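Search this site
Search
Enter keywords

Against the open-plan kitchen

When my building went up, the developer printed a brochure with a word in it I had never met before, which was "flowing". The kitchen flowed into the dining area, the dining area flowed into the lounge, and the lounge, being on the second floor, had to stop at a window. I bought the flat anyway. I was younger, and I believed that people who cooked should be seen.

I have now lived in the flow for long enough to want a door. One would do. I would like it to be the heavy sort that closes with a thud, and I would like to put fish behind it.

The case for knocking the wall down was always that the cook was lonely. My grandmother's kitchen in Darnora had a door, a bolt and a wireless, and I never once heard her complain of loneliness. She complained of visitors. She went in at four o'clock, shut the door, and came out two hours later with a pie and her temper restored. What happened in between was her own business, including, I suspect, a good deal of sitting down.

In my flat there is no in between. Guests perch a few feet off and watch me read the packet. They say "Can I do anything?" in the voice of people who have seen that something needs doing. If I drop an onion it is a public onion. By the time we eat, they know which bits touched the floor, and conversation suffers.

Then there is the noise. An Erkari extractor hood, bought for £429 on the promise that it whispered, has two settings, neither of which I would call speech. With it on, you can't hear the television. With it off, the cushions smell of Tuesday's curry, and so does any coat left on them.
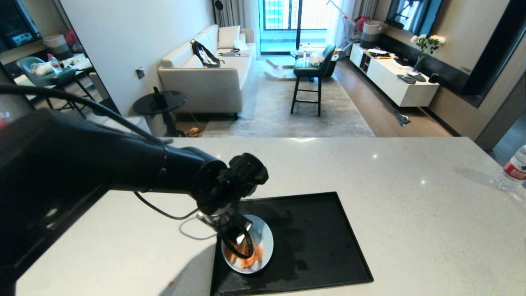 2 min read

My neighbours in the Citberg block across the road have put their wall back. They paid a joiner and lost a window's worth of light, and they are unbearable about it. "We've got a kitchen now," they tell people, as if it had come by sea. I went round in August to sneer and stayed for supper. A plate of something arrived through a doorway, finished, with no history. I was very moved.

I have looked into cheaper answers. Leite sells a folding screen for £179, in a colour it calls oat, and I have stood in front of it twice. It would hide the washing-up and do nothing for the fish. A curtain has been suggested, by someone who has never seen me near a gas ring.

So I am saving for the wall. The agent who values these flats tells me it will put buyers off — they like to see the whole place from the front door. I'm sure they do. They can see it for themselves when I'm gone, and knock it down again, and get to know their onions.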